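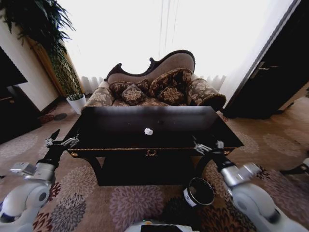 Dark wood coffee table with a brass drawer pull, on a patterned carpet.

How to move your coins from an exchange to a hardware wallet

By Evdokia Kalogeropoulos
Updated 29 Dec 2021

Leaving coins on an exchange means the exchange holds the private keys for you. If the company is hacked, freezes withdrawals or locks your account by mistake, you wait with everyone else. A hardware wallet keeps the keys on a small device that you control, and it signs transactions without showing those keys to your computer.

The steps below use a Voltham wallet and an account at the Limari exchange. Menu names differ on other products, but the order of work is the same. Set aside an evening for it. Most of that time goes to waiting for confirmations.

What you need

A hardware wallet bought from the manufacturer or a listed reseller
The cable that came with it
A computer with current system updates
Your exchange login and your two-factor device
Two blank recovery cards and a pen

Do not buy a used wallet. If the box contains a card with the recovery words already filled in, stop and send it back. Whoever wrote those words can empty the wallet later.

Step 1. Install the desktop app

Type the manufacturer's address into the browser yourself. Search ads for wallet software have led to fake download pages many times, and the copies are good. Once the installer is on your disk, compare its checksum with the one on the manufacturer's download page. On Windows, open PowerShell and run Get-FileHash followed by the file path. On a Mac, open Terminal and run shasum -a 256 followed by the path. If one character is different, delete the file.

Step 2. Set up the device

Connect the wallet and choose "Set up as new." Pick a PIN of at least six digits that you do not use for your phone or bank card. The device will then show 24 words, one at a time. Write them on the first card in order, then copy them to the second card and check both against the screen.

Do not photograph the words. Do not type them into a notes app, an email draft or a password manager. Phones often upload photos to cloud storage without asking again, and a stolen cloud login is a very common way for people to lose coins.

Install any firmware update the app offers before you put money on the device. Mine took two restarts and asked for the PIN after each one.

Step 3. Test the recovery words

Most guides skip this or put it last. Do it while the wallet is still empty. Open Settings, write down the first receiving address, then choose "Reset device." Restore it from the first card and look at the receiving address again. It should match what you wrote down. If it does not, a word is wrong or out of order, and you can start over at no cost.

Step 4. Add the address to your exchange account

In the Voltham app, click Receive and pick the coin. The address appears in the app and on the device screen. Trust the device. Some malware swaps a copied address for the attacker's own when you paste it, so compare the pasted text with the device screen all the way through, including the middle characters.

In Limari, go to Security, then Withdrawal Addresses, and save the new address with a label. Turn on the allowlist while you are there. With the allowlist on, a newly added address can't be used until the hold period ends, and you get an email when one is added.

Step 5. Send a small amount first

Choose the network with care. Many tokens can be sent over more than one, and coins sent over a network the wallet does not support may be hard or impossible to get back. When I moved my own coins in October I had 900 dollars' worth to transfer and sent 2 dollars first. It arrived in almost 148 minutes, on a busy night for the network.

Wait until the test amount shows as confirmed in the app. Then send the rest to the same saved address.

Step 6. Store the cards

Keep the two cards in separate buildings if you can. A home safe and a bank box work well. Keep the PIN away from both.

Common problems

The app does not see the device: try another cable. Many phone cables carry power only.

The withdrawal is stuck at "pending": the exchange has not sent it yet. Check your email for a confirmation link.

The balance shows zero after a restore: open Accounts and add the coin again. The app does not always list old accounts by itself.

Someone from "support" asks for your recovery words: it is a scam, whatever the name or logo. Close the chat. The words are entered only on the device itself – never on a website.

Thanks to Banafsheh Kermani for checking the Mac commands. Instructions for the Skurwood mobile app are on a separate page.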